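Search articles, topics, authors

Teaching a robot to stack the dishes, by hand

July 25, 2022
By the Umon staff

At Casimik, the lesson is tableware. An operator moves the controls, a pair of black arms follows, and every movement is recorded so that software can later try the same job alone.

Bowls sound easy. They have curved sides and thin rims, and a gripper with two fingers has to come in at the right angle or the whole stack goes over. Good operators slow down just before contact - the recordings should show that care too.

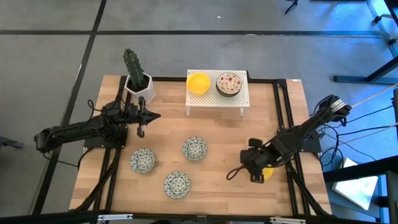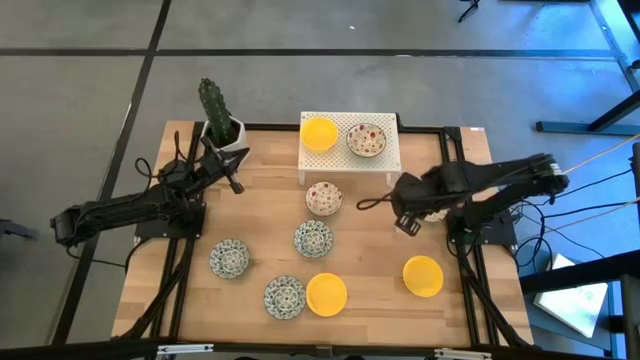
Bowls, arms and a white raised shelf.

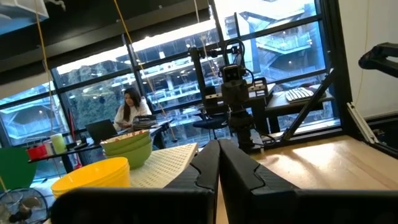
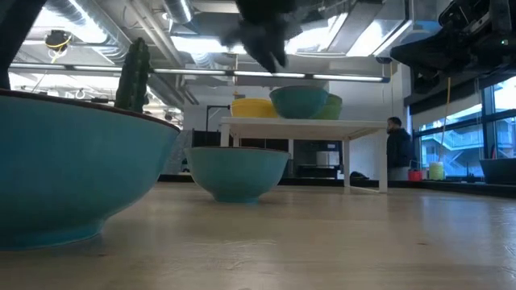
Casimik wants 500 recorded runs of each task before it trains anything. The first 100 are mostly for the operators, who need that long to stop fighting the controls. Runs with a fumble and a clean recovery are kept. Runs where the operator gives up are thrown out.

The method comes from an earlier project called Domański, which used one arm and a much shorter list of objects. Adding the second arm made the work harder to teach. Operators tend to favor one hand, and the software picks up the habit.

Sessions last two hours, and then someone else takes over. Casex, which supplies the control software, plans an update in October that should make small wrist turns easier to copy.

We use cookies to improve your visit. Accept | Manage settings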